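Monday, October 5, 2020

Home, shoes off, tea made, and I still can't sit still, so I'm writing this down before it all blurs together. Today was the open day at Viklund! I've had the date circled since July, when the first one was called off, and I had more or less talked myself into believing this one would be too.

The drive out through Plokthorpe took 40 minutes and I was early, of course. They were letting us in by time slots, masks on, small groups, a squirt of sanitizer at the door. I got a paper badge with the number 843 on it, which made me feel like a marathon runner. I don't think there were anywhere near that many of us.

Morning: the sorting room

They started us off with the thing I had come for. The project is called Grornine and it's all about getting a robot arm to pick up objects it has never been taught, one after another, out of a jumble. I'd read the page on their website twice and thought I understood it. Then I stood there and watched the arm come down over the bin and I forgot every clever question I'd saved up.

It's so much slower than I imagined, and so much more interesting for it. It hangs there over the bin, and you catch yourself leaning in, trying to guess which thing it will go for. I kept guessing the building block (nice straight sides, easy) and I was wrong nearly every time. A man next to me was rooting for the stuffed animal and we got quite competitive about it.

The cloth is the one I keep thinking about. Cups and blocks have a shape and they keep it, but a cloth is a different shape every time you let go of it. Our guide said soft things gave them trouble all through the spring, and that the counter for this setup stood at 3651 tries when she unlocked the room this morning. Tries, mind you, including all the flops. She was cheerful about the flops. I liked her a lot.

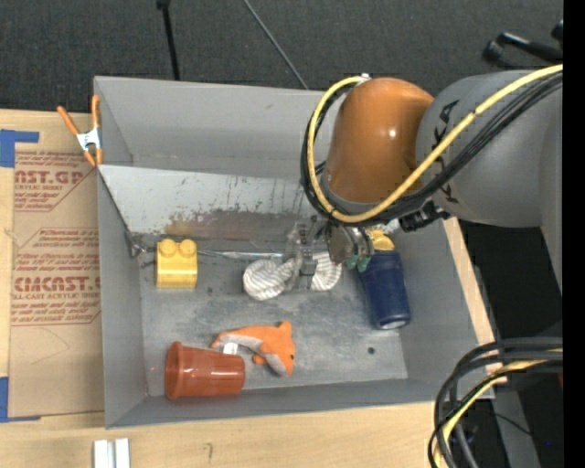

Afternoon: the talk and the long hall

Lunch was a boxed sandwich outside on the wall, in the wind. Egg. Fine.

The talk was in a room set for 300 with most of the chairs taken away, and the speaker had to repeat every question because nobody could hear through the masks. I asked mine! I wanted to know whether the arm gets any better at cups from practicing on cloth. The answer was "a little, and we'd love to know why," and I wrote that on the back of my badge.

After that they walked us down the long hall to see the Mondberg line, which stacks cartons on pallets. It's fast and loud and very impressive, and I was bored in five minutes – it does one thing and does it perfectly. I asked if I could go back to the sorting room and they let me stay until the next group came in.

Must look up how the fingers know when to stop squeezing. I meant to ask and forgot. Also need to get gas before tomorrow, the light came on just past Plokthorpe.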